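Day two of the Tridasia experimental pottery weekend, and the kiln is sulking. Ultan Gallagher has been up feeding it since before breakfast. Soot to the elbows. He wants 100 degrees an hour, no faster — the last firing, in April, went too quick and cracked half the load.

The pots are copies of cooking wares from the Grirkby dig. Local clay, crushed shell, coils pinched by hand. No wheel.
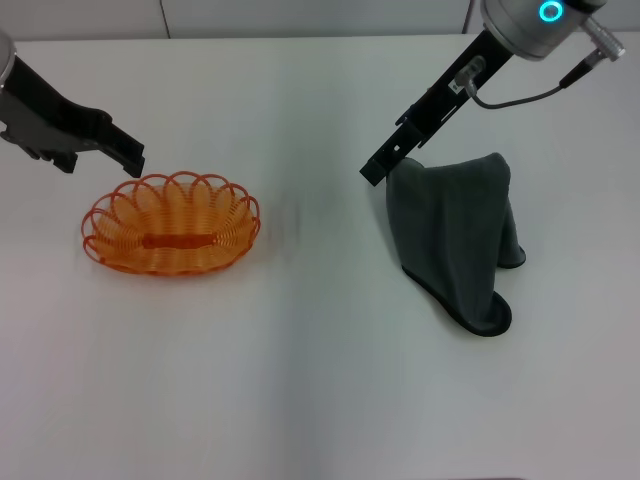 Kevin Mac Carthaigh did the clay. Dug it himself, 12 buckets, then left it out all winter to sour. Smells awful. Works beautifuly. He says the old potters knew their riverbank the way a baker knows flour, and after an hour of coiling I beleive him.

Lunch was barley stew out of one of last year's pots. Tasted of smoke and a bit of mud. Seconds anyway.

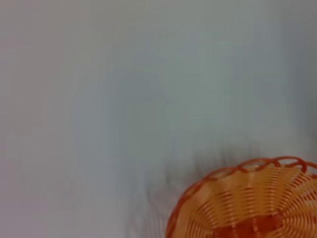
*Orange woven basket, pale surface.*

Afternoon talks indoors. Carel on fuel: oak against ash, dung against both. Dung wins on a slow burn, which pleased the dung people. Ngui passed round sherds, 2000 years old, with a thumbprint on one base. Long silence while that went round.

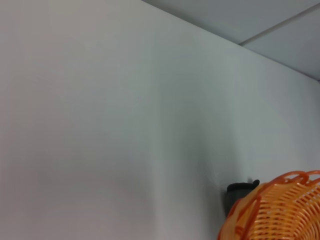
Ngui's argument is that the shell was there to survive the cooking fire and had little to do with the firing. Good slides, hard questions from the back. My eyes drifted up to the long straight line where wall meets ceiling, and I missed the bit about salt. Sorry. Ask Kevin.

Kiln gets opened on 27th June, cold, no peeking. Ultan has promised to write up the losses as well as the good ones.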